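Elogio de la bandeja baja

Hay casas en las que las bebidas viven en la nevera y casas en las que viven, de verdad, en el suelo. La mía pertenece a las segundas desde que en febrero vaciamos el cuarto del fondo, sacamos el sofá cama que no usaba nadie y cubrimos las baldosas con piezas de espuma de las que encajan como un rompecabezas. Queríamos un rincón para sentarnos con las piernas cruzadas, leer, jugar una partida de cartas y tomar algo fresco sin ir y venir de la cocina. Y, claro, a la segunda tarde ya habíamos volcado un refresco entero sobre la espuma.

De aquel charco (pegajoso, de naranja, memorable) nació mi afición a las bandejas. Empecé probando las que tenía en casa: una redonda de mi abuela, preciosa, con un fondo tan resbaladizo que las latas patinaban al primer empujón, y otra de desayuno con patas que en un suelo blando cojea como una silla vieja. Luego me puse a buscar con algo más de método, que es como llamo yo a pasar una mañana de sábado en el almacén de Gruton mirando estantes y tocándolo todo.

Lo que acabé aprendiendo cabe en poco espacio. Una bandeja para el suelo pide paredes, aunque sean bajas, y una base bien plana. Si es demasiado grande se llena de mandos, gafas y migas, y si es demasiado honda hay que meter media mano para sacar la bebida. Con sitio para un par de latas y un hueco libre donde dejar las llaves o un puñado de pistachos, va servida cualquier tarde.

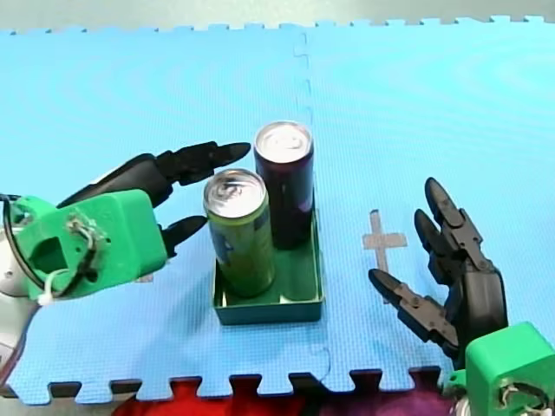

Dos latas en una bandeja verde de paredes bajas, sobre suelo de espuma azul claro.

El color tiene más importancia de la que yo le daba. Encima de un azul pálido, un verde se distingue enseguida, incluso con la persiana medio bajada, y eso evita muchas patadas distraídas. Mi hermana prefiere las bandejas transparentes porque dice que no recargan, y yo le recuerdo cada verano cuántas veces ha metido el pie en la suya. Las de la casa Treten salen en unos tonos apagados muy bonitos; las de Kongkaew son más alegres y algo más caras. Yo pagué 400 pesos por la última y la considero una compra sensata, aunque en casa hubo debate.

Después está la cuestión de cómo se colocan las latas, que parece una tontería hasta que uno recibe visitas. Yo pongo la oscura detrás y la clara delante, algo escalonadas, para que la mano llegue a cualquiera de las dos sin rozar la otra. Las anillas, hacia arriba y a la vista. Y dejo siempre una esquina vacía — esto me lo enseñó una camarera de Letcombe con una paciencia infinita — porque una bandeja repleta no admite el vaso que alguien traerá a última hora.

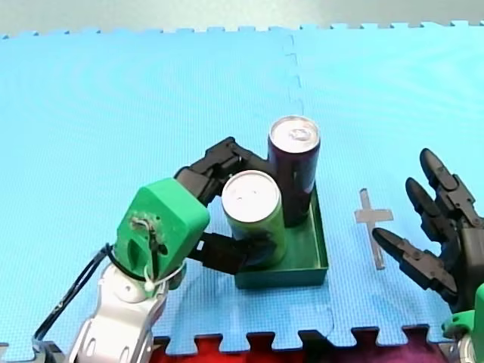 También conviene decidir de antemano dónde va cada cosa en el suelo. En una mesa los bordes mandan, pero en una alfombra todo deriva poco a poco, y al final de la tarde la bandeja aparece en la otra punta del cuarto. Una señal de cinta adhesiva gris resuelve mucho: se pega en forma de cruz y se toma como referencia para dejar las cosas en su sitio. Aguanta bastante bien si la espuma estaba limpia al pegarla, y se cambia cuando las puntas empiezan a levantarse.

De la espuma me preguntan a menudo si no acaba hecha un asco. Pues depende del cariño que se le ponga. El relieve menudo de la superficie guarda polvo y alguna que otra mota, sobre todo en los colores claros, y la aspiradora no siempre lo saca. Yo uso un paño húmedo con una gota de jabón neutro, paso primero por las juntas y luego por el centro, y dejo secar las piezas apoyadas de canto.
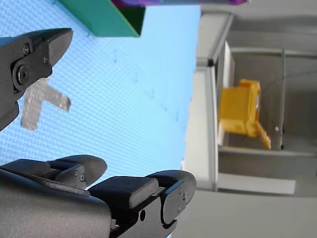
Una vez al mes levanto el suelo entero, 4 piezas cada vez, y barro debajo. Aparecen cosas: botones, una moneda, la ficha que dábamos por perdida. Si una de las uniones se ha abierto, la presiono con la palma desde el medio hacia fuera hasta que los dientes vuelven a cerrar. Las bandejas, mientras tanto, van al fregadero con agua templada, y las latas sin abrir regresan al estante de la despensa hasta la tarde siguiente, que en esta casa suele empezar sobre las seis.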